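Our Workroom in Flinholm, a Little Gallery

Posted by Margaux Gilbert, 2020-04-02

Hello again! A few of you asked to see more of the workroom after I went on (and on) about it last July, so this page is for you. It's the back room of the old Gundgate building, up the stairs and past the bikes, and it's where I spend far too much of my week. I mend things, I glue things, I cut a lot of card, and Thaís uses the other half for her bookbinding when she can get near it.

The big job over the winter was the work surface. We'd been getting by with a pine door on trestles, which was fine until you wanted to draw a straight line across the panel mouldings. Dalva Vieira kept telling me to stop being cheap and get something flat. So I did! I wanted grey from the start. White shows every crumb of eraser and bounces the light straight into your eyes in the afternoon, and on black you can never find the needle you've just dropped. Grey is boring and I love it – thread shows up on it, paper shows up on it, and my tea rings don't shout at me.

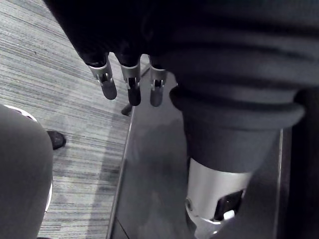
The famous grey. Matte, smooth, and already a few faint smudges to its name.

I'll be cleaning those smudges forever, I think. Matte finishes hang on to fingerprints and graphite more than glossy ones do, at least in my experience, and the centre of the surface gets the worst of it. I've had good luck with warm water, a drop of dish soap and an old flannelette pillowcase torn into squares. Chrysanthi Pappas swears by Clarnis paste, which is lovely stuff but leaves things a bit slippery for cutting, so I save it for the shelves. Please don't use the green scouring pads. I tried one on an offcut and it left a shiny patch you could see from the door.

The whole thing came to $404 with delivery, and yes, I did gulp. The door on trestles cost us nothing and sold for $69 to a fellow who wanted it for his greenhouse, so I've decided in my head that the real price was $335 (my sister says that isn't how money works). We put it in ourselves over one very long afternoon. Valdir Cordeiro brought his good level and we spent most of that time arguing about the floor, which slopes toward the window. There are folded bits of cereal box under one side and I'm not ashamed.

Since people always ask about the light – the window faces north and we leave the blind up. For evenings there's a Kobori lamp that clamps on wherever you like. I've angled it low so it comes in from the left, being right-handed, and Thaís shoves it back the other way the minute I go for lunch. We've been doing this dance for eight months.

Next up are the drawers, which stick, and the pegboard, which is still leaning against the wall in its wrapping. If anyone has a favourite way to sort buttons by colour without losing a whole weekend to it, leave me a comment. I've got jars and jars of them and I've run out of jars.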